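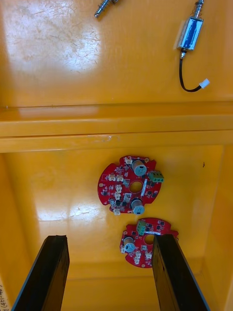

An afternoon with the robot arms at Stiltport

I finally got to the September open day at Stiltport, and I'm still buzzing! The whole ground floor was open, but I spent most of my time at the Wovent bench, where two arms were working on round red circuit boards and the wiring that goes with them.

Hsin-yi Poon was running the demo and let people crowd in close (there were 22 of us in the 3 pm group, all trying to get a spot at the front). She told us they'd logged 319 tries at this job over the summer. I asked which part was hardest and she said wires, wires and wires. A board keeps its shape when you pick it up. A cable does whatever it feels like. 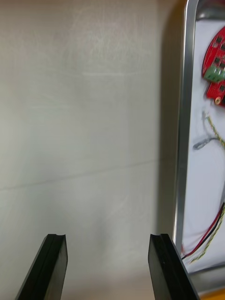

Photo: Wovent, gripper camera

You get a new respect for your own hands after watching this stuff. Look at how those wires are bent and twisted against the white panel, with the red board above them. I'd have to squint and try it two or three times myself, and I've been fixing old radios since I was 15.

What I loved was how plain the setup is. A white table, yellow trays for the parts, a steel one in the middle with a sheet of paper in it. I could copy that in my garage tomorrow (minus the arms, sadly).
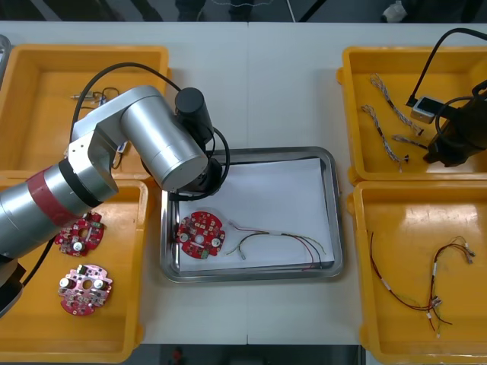
Nermin Tuncer, who looks after the software side, let me look at the live camera views on her laptop, and I probably hogged it for longer than was fair. The view from the wrist is so different from standing there! Things you'd ignore from a few feet away, like glare on shiny plastic, take up a huge part of the picture. She said they try new lamp positions all the time, and she's on number 21.

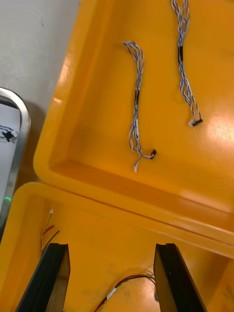 Twisted harnesses in the lid, more wires down in the tray.

I also stopped by the Bratu table for a quick look at their conveyor, and picked up a Flerkix sticker that is now on my toolbox. Next time I'm booking the morning slot so I can stay for the workshop. If you want to go, sign up early and wear comfortable shoes, there are hardly any chairs.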